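Counting the coat hangers: what I learned planning a robot budget

My first budget for a housekeeping robot had one line on it. The robot. I was pretty pleased with myself, and I sent it off to the people I was writing it for, a small serviced-apartment outfit called Jarnedum, and they wrote back asking where the thing was going to stand.

Fair point! So I spent the better part of that winter finding out what else goes on the list, and most of what I know now came from looking at bedrooms and clothes racks. 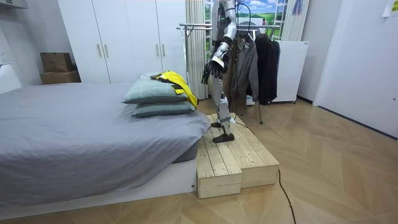
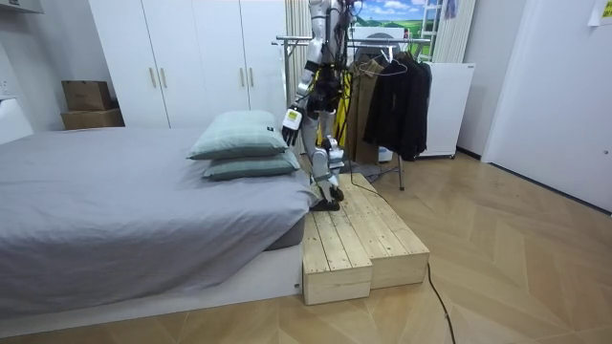
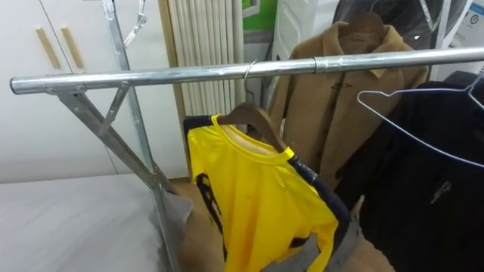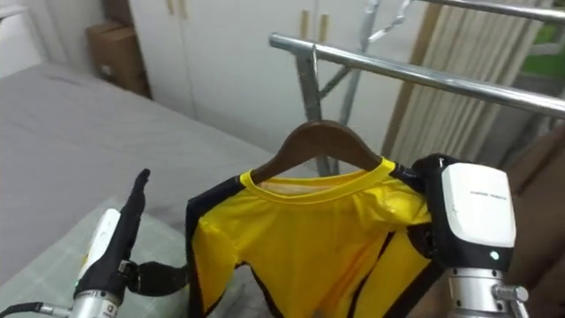

Clothes on a rack, a bed close by, and a robot to deal with them.

So should you buy the robot first and sort the room out later?

Sort the room first. Measure it, pick the one job you want done in it, price the furniture and the power, and only then ask for quotes on the machine. The room will knock half the catalogue out for you, and it costs next to nothing to find that out with a tape measure.

I did it the other way round, of course. I had three brochures spread over the kitchen table before I'd measured a single doorway, and my favourite of the three (I won't say which, I'm still a bit fond of it) needed more clear floor than a Jarnedum one-bedder has got once the bed's in.

Then there's height. Beds come low, rails come high, and a shirt on a hanger sits somewhere in between. You can change the robot, the rail or the floor, and the floor is by far the cheapest. A decent timber platform, knocked together by a local joiner, came in at $262 on my sheet. I'd budgeted nothing for it. Get it built in sections if you can, so two people can carry it out through the door again without language you'll regret.

Cables next. I put down $9 for cable clips as a sort of joke and it's the line I've defended hardest ever since. Walk the route from the power point to where the machine will stand, and walk it again carrying a basket of washing. If you step over anything, write it down.

The clothes themselves need a line too, and this is the one that gets forgotten. If you're trialling garment handling you want a proper mix - a heavy coat, something slippery, something with a collar, something bright and something black. Black on black is miserable for anybody to sort, me included. Add different hangers as well, wire and wood, and don't let anyone tidy them into a matching set before the trial. Guests don't bring matching sets. I allowed $1250 for clothing, linen and spare hangers over the life of the trial, and I'd expected to get away with raiding the op shop. Mostly I did, but coats are dear even second-hand, and linen has to be what the cleaners really use or you've tested the wrong sheets.

Now, hands. This is where the quotes start to wander. One supplier will include them, another will list them as an accessory, and a third will give you a lovely price with nothing past the wrist. Ask for the price of the arm with the hand or gripper fitted, and ask what a replacement costs and how long it takes to arrive. I asked Hsiao and Jusora the same question in the same words and got answers that couldn't be laid side by side at all until I'd rung both of them back. Ring them. It's a boring afternoon, but you'll save yourself a worse one.

People's time was my biggest miss. Somebody has to reset the room after every go. Coat back on the hanger, hanger back on the rail, pillows back where they were. I'd pencilled in roughly 1000 resets and then left the wages column blank, and I only spotted it when the colleague checking my sums drew a little question mark beside it. Do one reset yourself with a stopwatch before you fill that column in. Mine was slower than I'd have guessed, and I had both sleeves inside out.

As for leasing, I've come around to it for a first trial. We've pencilled in a lease through Nendow starting in September, with the platform, the rack and the clothes bought outright, as they'll be useful whichever machine ends up in the room. If the lease runs over we'll pay by the month, and I've put that in its own row with a bit of fat on it.

The sheet is up to 31 rows now. The robot is row 14.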